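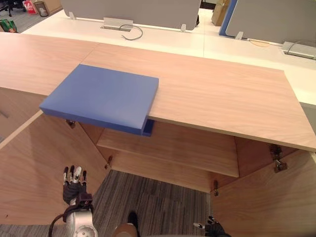 Ans Van Leeuwen asked whether a robot could tidy her bedroom before supper, and was told by her older brother that it would still be looking for the floor at breakfast. He may have been a little unkind. Robots can now do some household jobs, but they are slow at most of them, and they need help with many more.

Can a robot do your chores yet?

The short answer is: a few of them, some of the time. To understand why, it helps to think about what a chore is made of.

Take putting a plate away in a cupboard. You walk over, pull the door, look for a space, set the plate down and push the door shut. You probably think about something else while you do it. A robot must work out each part. Where does the door begin? Which way does it swing? How far can it open before it bumps into something? Is there a shelf inside, and how deep is it?

Cupboards are a good test for this reason. A door turns on its hinges, so its outer edge moves in a curve. If a robot pulls in a straight line, the door will pull back against it. The robot has to feel that and change direction. Some hinges also have springs, which can make the door easy to move at first and then suddenly stiff, or the other way round.

Hands and fingers

Many robots that work in factories have a simple gripper with two parts that close together, like a pair of tongs. This is strong and does not often go wrong. Other robots have hands with several jointed fingers, a little like ours. These hands can hold more kinds of things, but every joint has to be controlled, and a finger in the wrong place may knock over a cup.

Your own fingers have an advantage. Your skin tells you when something is slipping, and you squeeze harder before you have noticed. Engineers are still working on robot fingers that can do this well.

Practice

Robots learn by practising, as people do. At the Groen learning laboratory, a robot called Kumov practised opening and closing cupboard doors 2,487 times between the spring and December. In its first 100 tries it managed the whole job only 38 times. By the end it was much better with the cupboards it knew. When the team gave it a cupboard with different handles, it had to begin learning again.

A child who can open one cupboard can usually open all of them. Teaching a robot to carry what it has learned from one place to another is among the hardest problems in robotics.

What about shops and warehouses?

Machines do better where everything stays the same. In a warehouse the shelves are in straight lines, the boxes have labels and the floor is flat. Robots have carried boxes in places like these for years. Filling the shelves of a shop is more difficult, as packets come in many shapes and customers move them about. The Gurard robot, tested in a small grocery shop, could stack tins neatly but was not allowed to handle eggs.

Homes are harder again. There are toys on the stairs, a cat on the chair and a drawer that has always been stuck. No two kitchens are alike.

Which chores are nearly ready?

Vacuuming a floor is a chore that robots already do in many homes. Carrying a light object from one room to another is possible for some machines. Folding a towel can be done slowly. Making a bed, washing up by hand and sorting a whole basket of odd socks remain very difficult - a sock can lie in more shapes than anyone could list.

Robots must also be safe near people. They are usually made to move slowly and to stop if they touch something they did not expect. Children should always have an adult with them when a robot is working, and should keep their fingers away from its joints and from any door it is moving.

Try it yourself

Ask an adult before you start. Put on a pair of thick gloves and close one eye. Now open a cupboard, put a plastic cup on the shelf and close the door again. Use only your thumb and first finger, and go slowly. Write down each movement you make. Your list is likely to be longer than you expect, and a robot would need every line of it.

Words to know

Gripper: the part of a robot that takes hold of things.
Joint: a place where two parts meet and can bend or turn.
Sensor: a part that lets a machine see, feel or measure.

Last updated: 6/16/24

Contact the Wumik Young Readers' Service | © Wumik | Back to top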